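Tuesday, September 8, 2026

In by seven, before the others, to finish what I started on the grippers. The left one has been closing slow since last week and I wanted it apart while the room was quiet. Konrad had left a note on the cabinet saying the brass inserts in the new arm had been put in with the iron too hot and one was sitting proud. He was right. I warmed it, pushed it down with the flat of an old screwdriver and let it sit with a weight on it while I made coffee. It came out level enough. The screw went in by hand all the way, and that is all I ask of an insert.

The slow closing was the linkage. There was a ridge of dust and foam crumbs packed into the pivot, gray and a little greasy. I cleaned it with alcohol and a toothbrush and put it back dry. Last winter Cengiz oiled the pivots on both tools and we spent most of December wiping fingerprints and black smears off everything they touched, so no oil. I wrote that inside the lid of the toolbox and underlined it.

Then the pads. I buy the foam in sheets from Gullden and cut it with a blade against a steel rule. One sheet does 13 pads if I am careful, fewer if I am talking to someone. The old pads peel off easily at one end and never at the other. I scraped the leftover glue with a plastic card, wiped the fingers down, pressed the new foam on and clamped it for an hour. The Ilel tape says 30 minutes somewhere on the roll but the corners lift if I believe it.

While the clamps were on I did the table. Wiped it twice, checked that the level was still good, and ran the camera cables again along the floor. They are a mess down there and I keep saying I will tie them up. I also turned the lights over the far side of the room off, the way Cengiz likes it, so the exposure holds steady on the white top. 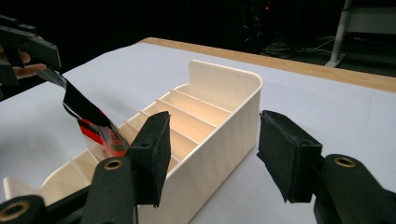

We had the slotted tray job on after that, one tool to steady the tray and the other to bring the strips in. Konrad ran it and I sat on the stool with the log. The thing about the tray is that the walls are smooth and the new foam grabs them differently from the old. With worn pads you close until it feels firm and then a bit more. With new ones the bit more is too much and the whole tray wants to turn. Konrad got used to it after a few tries and stopped complaining. I put "new pads, both sides" at the top of the page so that whoever looks at today's numbers knows why the first part is ragged.

The strips are harder. They are bendy and they twist on the way down, and the slots are narrow. If the jaws are even slightly out of line with each other the strip leans to one side and catches on a divider. So I stopped him after the first set and checked the alignment with the feeler gauge. The hand tool was fine at the root and open at the tip. I loosened two screws, closed the jaws on the gauge block, held them shut and tightened again. It took three goes because the bracket shifts a little as the screw bites. In the end I did them up a quarter turn each, back and forth, and it stayed put.

After that we ran until lunch. The target for the week is 600 and we are behind, mostly from losing Friday to the bad cable. I would like to swap pads every 1000 closings and write it down each time. Right now we change them when somebody notices, and the somebody is usually me.

Cengiz came by at one with sandwiches from Butik and the new hub. He wanted to fit it right away. I asked him to wait until the end of the day so we didn't have two changes in one session, and he agreed, a little sulky about it. He did look over my work on the arm and said the proud insert might come up again with heat from the room. Maybe. I put a dot of paint marker across the screw head and the plastic so I will see if anything moves.

The afternoon was dull in a good way. One stop when the clock on the camera drifted and I had to restart the recorder. One more for a loose screw on the handle, the short one that always works itself out. I have ordered longer ones from Tokgöz, but they are on back order, so it has a scrap of thread tape on it for now.

Fitted the hub with Cengiz at five. Both tools came up on the first try, then one dropped out, then it came back and stayed. I don't trust it yet. I left it running with the log on overnight and will read it in the morning — if there are gaps the old hub goes back in.

For tomorrow: read the hub log, check the paint mark, cut spare pads before Konrad gets in, order more alcohol wipes. My thumb is sore from the blade. Home by 6, rice and eggs, early bed.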